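Trostness / kitchen cell / perception and planning
Ticket: Pick of toast fails with "no valid grasp" when the countertop is marble
Opened by: Diệp Mạch
Assigned to: Anneliese Sperling
Status: waiting for retest

Summary

After the update of Baka (our grasp planner) the "take toast from toaster" task stops before the approach. The log shows 43 grasp candidates, and all are rejected by the collision check. The same task file had no problem with the previous version. I did not change the calibration between the two.

What I tried first

1. Restarted the planner node only. Same result.
2. Restarted everything, including the driver. Same result.
3. Raised the planning timeout from 2000 ms to 4000 ms. It only fails later.
4. Replayed the recorded point cloud from Friday with the new version. It fails there too, so I don't think it is a hardware problem.

Views of the counter attached, for comparing with the collision map:
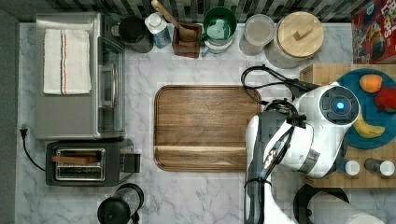
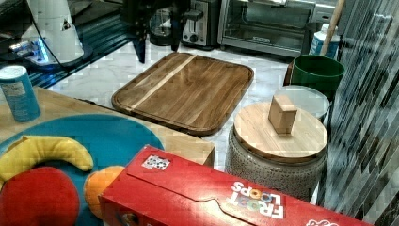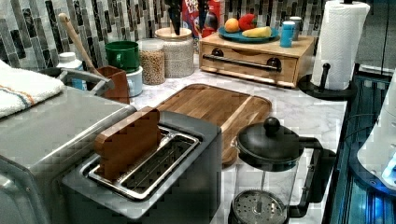

Page last changed by Anneliese Sperling, April, revision 9

Comment, Anneliese Sperling

Thank you, the replay helped a lot. I loaded your cloud in Wendt and turned on the collision layer. There is a false surface floating a little over the toaster slots. The metal inside gives bad depth values, and the new hole filling in Baka closes the opening as if it was a flat lid. Every finger pose then touches this "lid".

Please set fill_holes to false for the toaster region only. If you switch it off for the full counter, the cutting board gets gaps and the place step becomes unsafe.

Comment, Diệp Mạch

I did this in the region file. Now the planner accepts 9 candidates, but the best one comes from the side and the path goes very near to the toaster oven. Is the cost for clearance still used? In the log I see the weight is loaded as zero.

Comment, Anneliese Sperling

Good that you looked. The weight was renamed in the new version and the old name is ignored without warning - this is a second bug and I opened a separate ticket for it. Until it is fixed, please write both names in the config. Grulluvham uses the same file for their cell, so I will tell them also.

Comment, Diệp Mạch

Both names are in the config now. In simulation the arm comes from above and the path stays clear of the oven. I will run it on the real arm with low speed and attach the log to this ticket.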